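Perguntas frequentes: a oficina de computadores da Wurnent

Se chegou até aqui com um computador lento, barulhento ou teimoso, seja muito bem-vindo! Juntámos nesta página as dúvidas que mais nos chegam por e-mail e ao balcão.
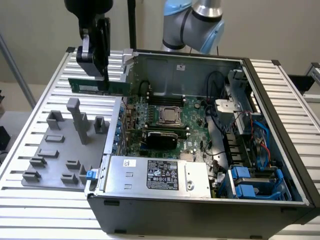 O meu computador está lento. Preciso de comprar um novo?

Muitas vezes não, e ficamos sempre contentes quando podemos dar essa resposta. Uma máquina de secretária com alguns anos costuma ganhar bastante com mais memória RAM ou com a troca do disco mecânico por um SSD. Traga-a cá, conte-nos para que a usa (só correio e fotografias? edição de vídeo? jogos dos netos?) e dizemos-lhe o que vale a pena fazer.

Como sei que memória posso instalar?

Depende da placa-mãe, que aceita um tipo de módulo e só esse: um módulo DDR4 não entra numa ranhura DDR3, por mais jeitinho que se lhe dê. Veja o manual ou mande-nos o modelo do computador, e nós procuramos. Se for acrescentar memória, o melhor é usar 2 módulos iguais, para que trabalhem em canal duplo.

Posso fazer a instalação em casa?

Pode, com calma e uma mesa bem iluminada. Desligue o computador, tire o cabo da tomada e toque numa superfície metálica sem pintura antes de mexer nas peças. Pegue no módulo pelas bordas, alinhe o entalhe com o da ranhura e carregue até as patilhas fecharem. É preciso um bocadinho mais de força do que as pessoas esperam!

Instalei a memória e agora o ecrã fica preto. E agora?

Respire fundo, acontece imenso. Quase sempre o módulo ficou mal encaixado: desligue tudo, retire-o e volte a colocá-lo. Se continuar na mesma, experimente um módulo de cada vez. E, se já estiver farto, traga a máquina até nós, que ninguém lhe vai ralhar.

Quanto tempo demora uma reparação?

O diagnóstico fica pronto no próprio dia para os equipamentos entregues até às 11h. As peças que temos em armazém (neste momento são 2.678 referências) montam-se logo a seguir; as outras vêm do depósito da Stastance e podem demorar mais um pouco. Em agosto, tenha paciência connosco, por favor.

Os meus ficheiros ficam em segurança?

Acrescentar memória não mexe nos seus documentos. Mesmo assim, pedimos a todos os clientes que façam uma cópia antes de nos deixarem o computador. Se não souber como, fazemo-la consigo.

Onde posso entregar o equipamento?

Na loja de Brostesstead ou no ponto de recolha de Wolde, que fecha às 13h. Guarde o talão, que é pedido no levantamento, e traga também o cabo de alimentação se ele for de um modelo menos comum.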